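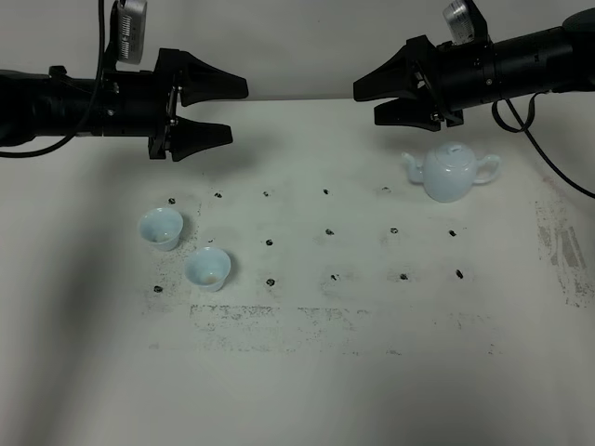
Luuk Hendriks: The seeding is still wrong for me. I reloaded the under-18 draw this morning and our girl in the -57 class shows as unseeded, even though she has 107 ranking points and the athlete from the Mocanu club has 100. Shouldn't she be on the other side of the bracket?

Ecaterina Ilie
Status changed: Waiting for customer > Open

Hi Luuk, yes she should, and thank you so much for giving me both point totals, that saves a whole round of questions! I can see the same thing on my side. Her 107 points are in the ranking table, but the draw screen has her at zero. Looking into it now.

Ecaterina Ilie
Internal note, visible to customer

Okay, this is a fun one. What I've tried so far:

Rebuilt the draw from the weigh-in list. Same result, zero points.
Removed her from the category and added her back. Same.
Exported the ranking table and opened it by hand. Points are there, license number is there.
Compared license numbers between the ranking table and the entry list. Found it! The entry list has a space after the last digit.

Storau matches athletes by license number when it pulls in points, and it treats the one with the space as a different person. I took the space out on a test copy, rebuilt, and she came up as seed 2, opposite the top seed. Lovely to see that bracket snap into shape.

Luuk Hendriks: Great find! I pasted the entries in from our club spreadsheet, so that must be where the space came from. Can I fix it myself or will that wipe the draw? We've already printed mat sheets for the -52s and I really don't want to redo those.

Ecaterina Ilie

You can fix it yourself, and the -52s are safe as long as you rebuild one category only:

Entries > find the athlete > Edit > retype the license number > Save
Draws > -57 > Unlock
Rebuild this category (please don't press Rebuild all!)
Check the seeds, then Lock again

The repechage tree fills in by itself once the category is locked. If your Fludusville mat screens still show the old bracket, refresh them from the table laptop.

Hamdia Tesfamariam
Joined the ticket

Jumping in from the Hudurance office – we had the same problem in February with a cadet event, and there it was the import file, with a space behind every license number. Worth checking the boys' categories too, Luuk. Sort the entries by points and anyone at zero who shouldn't be will be right there at the top.

Luuk Hendriks: Done, and she's seed 2! I checked the boys as well and found one more in the -73s, same space. Both draws rebuilt and locked, -52s untouched. The coaches are going to be very happy with me – thank you both!

Ecaterina Ilie

Wonderful news! I've passed the trailing space over to Viorica Marinescu as a bug, so the import should trim it in a coming version. Good luck to all your judoka!

Status changed: Open > Solved
Linked issue: License number not trimmed on paste or import
Assigned to: Viorica Marinescu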